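Flondel troca o relógio de ponto por um sino e descobre que tem horários

15 de junho de 2023

A Flondel, fabricante de componentes metálicos com sede numa zona industrial onde o café fecha às quatro da tarde, decidiu na primavera passada que os seus trabalhadores deviam almoçar todos à mesma hora. A medida pareceu pequena a quem a assinou. Oito semanas depois há um abaixo-assinado, uma fila que dá a volta ao refeitório e um fornecedor de sopa que pede, por escrito, para ser tratado com mais respeito.

Até março, cada secção almoçava quando lhe convinha. A maquinagem comia cedo, a expedição comia tarde e a contabilidade comia à secretária, hábito que o regulamento interno proíbe desde que um prato de arroz de polvo deu cabo de um teclado. O sistema não estava escrito em lado nenhum e funcionava com a discrição das coisas que não foram planeadas. Quando alguém da consultora Lindqvist pediu para ver o plano de pausas, entregaram-lhe um calendário de parede oferecido por uma marca de pneus.

A Lindqvist, contratada para rever a organização do trabalho, produziu um relatório de 174 páginas. A versão que circulou pelos corredores é mais curta e resume-se a um gráfico com uma seta. Segundo o documento, as pausas desencontradas provocavam «microdesalinhamentos», termo que o pessoal adotou de imediato para designar tudo, desde uma porta empenada até um casamento em dificuldades. A recomendação principal era uma pausa única de meia hora, anunciada por sinal sonoro, com paragem simultânea das linhas.
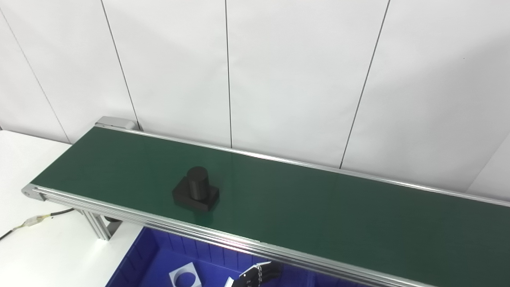
Peça preta maquinada sobre o tapete verde de um transportador.

O sinal sonoro foi o primeiro problema. A empresa encomendou uma campainha eletrónica à Jotport, que a instalou e configurou com um toque descrito no catálogo como «suave e convidativo». Na fábrica dizem que lembra um micro-ondas a pedir desculpa. Nas secções mais ruidosas não se ouvia de todo, pelo que, durante a primeira semana, metade do pessoal foi almoçar e a outra metade ficou a perguntar-se para onde tinha ido a primeira. A administração resolveu a questão com um sino de latão comprado numa feira de velharias, tocado à mão pelo encarregado de turno. O sino ouve-se muito bem. Ouve-se também na escola do outro lado da estrada, onde as crianças passaram a levantar-se para o recreio vinte minutos antes do tempo.

A direção da escola enviou uma carta cordial. A segunda carta já foi menos cordial e trazia em anexo um horário escolar sublinhado a amarelo.

O segundo problema foi o refeitório. A sala tem 80 lugares sentados, número que nunca tinha incomodado ninguém enquanto as secções se revezavam. Com a pausa única, a capacidade passou a ser tema de conversa diária. Quem chega a correr senta-se, quem vem do pavilhão do fundo come de pé, encostado à máquina de café, e há quem tenha descoberto as virtudes do parapeito. Um comunicado interno afixado em abril pedia aos trabalhadores que «otimizassem a mastigação». Foi retirado na mesma tarde, mas já havia fotografias.

A cozinha também se ressente. Servir sopa ao longo de três horas e servir a mesma sopa em doze minutos são ofícios diferentes, e a Plekular, empresa que explora o refeitório, fez saber que o contrato previa o primeiro. A carta fala em «afluência de carácter torrencial» e pede uma segunda concha. Pede também que deixem de se ouvir comentários sobre a temperatura do caldo-verde, que sai da panela quente e só arrefece, sustenta a empresa, por culpa da fila. A segunda concha foi aprovada em reunião. À data desta notícia aguardava cabimento orçamental.

Os defensores da medida existem e merecem ser ouvidos, mesmo que sejam sobretudo os que trabalham ao lado do refeitório. Argumentam que a pausa comum permite finalmente conhecer colegas de outras secções. É verdade que se formaram amizades na fila, e consta que pelo menos uma equipa de futsal nasceu entre o pão e o tabuleiro. A expedição e a maquinagem, que comunicavam por bilhetes desde tempos imemoriais, discutem agora cara a cara, o que a empresa regista como melhoria na comunicação interna.

Já o abaixo-assinado pede o regresso às pausas por secção e circula numa folha quadriculada com manchas compatíveis com o prato do dia. Entre as reivindicações acessórias figuram um segundo micro-ondas, a devolução do banco corrido que estava junto à entrada e o fim da expressão «microdesalinhamento» em documentos oficiais. Uma das assinaturas é ilegível e há quem a atribua a um membro da administração, hipótese que o próprio não confirma nem desmente, porque estava na fila quando o procurámos.

A poupança também deu que falar. O relatório previa ganhos de 2.000 euros por mês com a paragem simultânea. A contabilidade, que voltou a comer à secretária por não caber em mais lado nenhum, fez as suas próprias contas e chegou a um valor bastante mais modesto, depois de descontados o sino, a campainha que não se ouve e um teclado novo. O arroz de polvo, ao que parece, regressou à ementa.

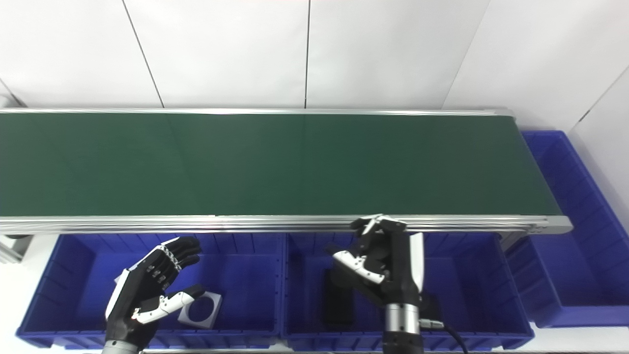
Turnos de sopa, a solução em estudo

Perante o descontentamento, a administração apresentou uma proposta de compromisso que já tem nome, logótipo e uma apresentação de diapositivos. Chama-se «Pausa Única Faseada» e prevê que todos almocem à mesma hora, embora em alturas diferentes. As secções seriam divididas em 2 grupos, o primeiro com entrada ao toque do sino e o segundo com entrada a um toque posterior, mais curto, para não confundir a escola. Questionada sobre a diferença entre este modelo e o que vigorava até março, fonte da empresa respondeu que o anterior não tinha diapositivos.

A divisão dos grupos promete ser a parte delicada. A maquinagem quer o primeiro turno por tradição. A expedição quer o primeiro turno porque os camiões não esperam. A contabilidade diz que lhe é indiferente e entregou três páginas a explicar porquê. Chegou a ser sugerido um sorteio, mas a ideia caiu quando se percebeu que seria preciso decidir quem tirava os papéis. Há ainda uma corrente minoritária que defende a ordem alfabética, composta, pelo que pudemos apurar, por pessoas da administração, do armazém e do aprovisionamento.

Os representantes dos trabalhadores receberam a proposta com prudência. Concordam com o princípio, discordam do nome e querem garantias escritas quanto à sobremesa, que no modelo atual se esgota com regularidade antes de o pavilhão do fundo chegar à vitrina. O pudim, em particular, tornou-se uma questão de equidade. Um aditamento ao abaixo-assinado propõe que as fatias sejam repartidas pelos dois turnos em partes iguais e conservadas «em local neutro». A Plekular ofereceu o frigorífico das bebidas.

A Lindqvist, contactada por escrito, considera que os resultados iniciais são «encorajadores do ponto de vista metodológico» e recomenda uma nova fase de observação. Uma equipa da consultora deverá passar alguns dias no refeitório a medir tempos de espera. Foi pedido que trouxessem almoço de casa.

Quanto ao sino, manter-se-á em funções. A escola aceitou a convivência mediante duas condições: que não seja tocado durante as provas de avaliação e que os alunos do primeiro ciclo possam visitá-lo. A visita ficou apontada para o início do próximo ano letivo, e há já desacordo sobre quem terá a honra de puxar a corda. A campainha da Jotport continua na parede e, por questões de garantia, continua ligada. Toca todos os dias à hora certa e, segundo o encarregado de turno, nos dias de menos barulho chega a ouvir-se na casa de banho do primeiro andar.

Se houver acordo, as novas regras entram em vigor em outubro, depois das férias e antes do jantar da empresa, cuja organização está a cargo do mesmo grupo de trabalho. O restaurante foi escolhido e a ementa também. Quase 80 pessoas já confirmaram a presença e falta apenas fixar a hora.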